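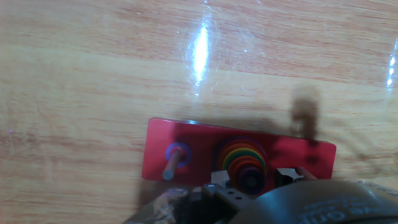 The Slow Business of a Clear Finish

A clear finish on a table looks like a single layer of glassy material. In practice it is a film with a history: several coats, laid down at different times, each bonded to the one below by a chemical bite or by the scratches left from sanding. How that film cures, how it wears and how it can be repaired depend on which family of finish is in the can. Labels are a poor guide. "Varnish," "lacquer" and "polyurethane" are used loosely in stores, and two products sold under the same word may need opposite treatment.

Evaporative finishes are the simplest. Shellac and nitrocellulose lacquer are solids dissolved in a solvent. The solvent leaves, the solids stay, and nothing else happens. A new coat partly dissolves the old one and the two fuse, so repairs blend well. The weakness follows from the same property. A spilled drink with enough alcohol in it will soften shellac in minutes, and nail polish remover will go straight through lacquer.

Reactive finishes cure by forming new bonds. Oil-based varnish takes up oxygen from the air and links into a network that will not go back into solution. It resists heat and household chemicals far better, but a fresh coat cannot melt into a cured one. It has to grip a sanded surface instead. If the old coat is left glossy, the new one may peel in sheets.

Water-based finishes sit between the two. Small droplets of resin are suspended in water, and as the water leaves they press together and merge. Below a certain temperature they stay too stiff to merge properly, and the film dries cloudy or weak. A cold garage in January is the usual cause.

The Emulden workshop, which refinishes tables for schools and libraries, keeps a log of every job. The log has grown to 201 entries, and 23 of them record a finish that failed and had to be taken back to bare wood. Most of those entries describe the same error: recoating too early. A film can feel dry to the hand while still holding solvent underneath. Seal that in and the lower coat stays soft, sometimes for months, and takes a print from anything left standing on it.

The shop's current schedule for oil-based varnish is 3 coats, with an overnight wait between them and a light sanding before each recoat. The sanding dust is the test. If it comes off as a dry white powder, the coat is ready. If it rolls up or clogs the paper, the table goes back on the rack.

Gloss is a separate question from hardness. A gloss film has a flat surface that sends light back in one direction, so a lamp overhead shows as a distinct bright patch. Satin and matte versions contain flatting agents, usually fine silica, which roughen the surface slightly and scatter the light. The particles settle in the can, and a satin product that has not been stirred will go on glossy from the top and dull from the bottom.

Fine scratches show most on gloss, and most of all near a reflection, where each one catches the light at its own angle. They are usually shallow. Pirkico, a small maker of rubbing compounds based in Dalen, sells its paste in 2 grades — a coarse one for leveling and a fine one for bringing back the shine. The coarse grade should stay off edges and corners, where the film is thinnest and easily cut through.

Full cure takes longer than most owners expect. The finish used on the reading tables at the Kurnari library was dry enough to move after a day, but the shop asked for several weeks before anything heavy was set down. Cleaning during that time was limited to a soft, barely damp cloth. Wax was kept off until the end of the waiting period, and the library has so far chosen to go without it.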